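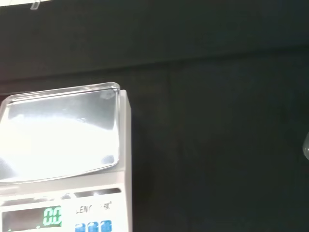 Robot learns to pour by weight, and it got there by listening to the scale

22 February 2021

I've been wanting to write about the Verwood weighing project for a while now, and last week the group finally put its results out, so I get to! If you've ever made bread with someone who refuses to use measuring cups, you already know the problem. Getting a certain amount of stuff out of one container and onto a scale sounds like nothing at all. You tip, you watch the number, you slow down, you stop. For a robot arm it has been a real headache, and the people at Verwood have spent most of the winter on it.

The short version is that their arm can now pour dry material onto a bench scale and stop close to a target weight, for materials it has never handled before, after a very small amount of practice on each one. The method is called Gestden, and the part I like best is how little it needs to know before it starts.

Most of the earlier pouring work I've read goes one of two ways. Either you build a careful model of the material (how big the grains are, how they slide, how they clump when the room is humid) and plan the motion from that, or you film a person pouring over and over and have the robot copy the wrist. The first is slow to set up, and it falls apart the minute somebody hands you a different bag of rice. The second works nicely for rice and then dumps half a jar of powdered sugar on the bench. I have seen the powdered sugar trial. It was a lot of powdered sugar.

Gestden treats the scale as part of the robot. The reading goes straight into the controller along with the joint positions and a small view from the wrist, and the controller learns how the number responds when the arm tips a little further or gives a little shake. There's a lag, of course. Anyone who has used a kitchen scale knows the number keeps climbing for a moment after you've stopped pouring, partly from the scale settling and partly from whatever was still in the air. A person gets a feel for that after a couple of tries. What the group did was make the controller guess the lag for each new material and fix its guess as it goes, so it eases off before the number gets where it's going.

They trained on 22 materials, all dry, a mix of things from the grocery store and things from the supply closet: lentils, salt, oats, coarse sand, plastic pellets and so on. In total the training set is 1630 pours, which took most of January, with the arm running through the day and a person refilling containers and brushing off the tray in between. That's small for this kind of work! I asked twice to make sure I hadn't dropped a digit.

Then came the test, with materials held back from training. For each new one the arm gets three warm-up pours to figure out what it's dealing with, and after that the pours count. The group calls a pour good if it lands within one gram of the target, and the targets were all pretty modest, up to 40 grams. On the grainy stuff the new method hit that mark far more often than the wrist-copying version they compared it with, and it took a bit longer per pour to do it. On fine powders the gap was smaller, and cornstarch beat everybody. Cornstarch sits there doing nothing while you tip and tip, and then the whole lump lets go at once. The arm does try shaking, which helps some of the time.

One small thing in the write-up made me very happy, maybe more than it should have. Early on, the results kept drifting from morning to afternoon and the group went hunting through the software for days. The trouble was the zero. Dust and stray grains were building up on the tray between pours, so each run started from a slightly wrong place and the controller was learning from bad numbers. Now every pour starts with a check that the display reads 0.0, and if it doesn't, the run waits until the tray has been cleaned and the scale reset. They threw out the affected pours and collected them over again. I know, hardly a headline. But I've wrecked whole afternoons of my own work with that exact mistake, so it got a cheer from my desk.

The setup itself is pleasantly ordinary. It's a bench scale with a steel tray, the kind with a few push buttons on the front, against a dark backdrop. The wrist camera is small and the picture it gives isn't pretty. A bright light on a shiny steel tray will wash a good part of the view out to white, and the group decided to leave that alone and train with it. Their reasoning is that the camera only has to say where the tray is and whether material is starting to come over the lip. The weight comes from the scale. They tried running with the camera switched off altogether, and the weights stayed nearly as good, but more material missed the tray, so the camera stays.

What would somebody use this for? The group keeps bringing up sample prep, where a lab needs many small portions of many different powders and a person ends up doing it by hand for hours. There are dosing machines for that already, and they're very accurate, but you generally fill them with one material and leave them be. An arm that can pick up whatever jar is next and manage after three practice pours is a different sort of help. Kabbaj, a small outfit that mixes dry pigments, has agreed to try it on a bench of its own this spring, and I'm told the pigments are nasty to pour, so that'll be a fair fight.

I do have a couple of grumbles. All the training was done with just two container shapes, both with wide mouths, and I'd love to see what happens with a narrow neck. There are no liquids at all. The group says the lag guess ought to carry over, and maybe it will, but drips are their own kind of misery and I'd want to watch before I believed it. I'd also like a plain comparison against a person. There's one mentioned in passing, with a single lab member who beat the arm on speed and lost to it on the last half gram, and I don't think one person pouring for one morning tells us much.

Next on the list is a second arm at the Drundard site, set up with a different model of scale, to find out how much of what was learned belongs to the pouring and how much belongs to that one scale and how fast it settles. My guess is the settling time will matter more than they hope. The controller has only ever known one scale, and a slower one could make it overshoot until it catches on.

The pour logs are going up for anyone who wants them, weight traces included, along with the failed runs. The write-up is listed as report 2101 on the Verwood project page, and it's a pretty easy read if you skip the middle section on filtering. I'm going through the cornstarch logs first.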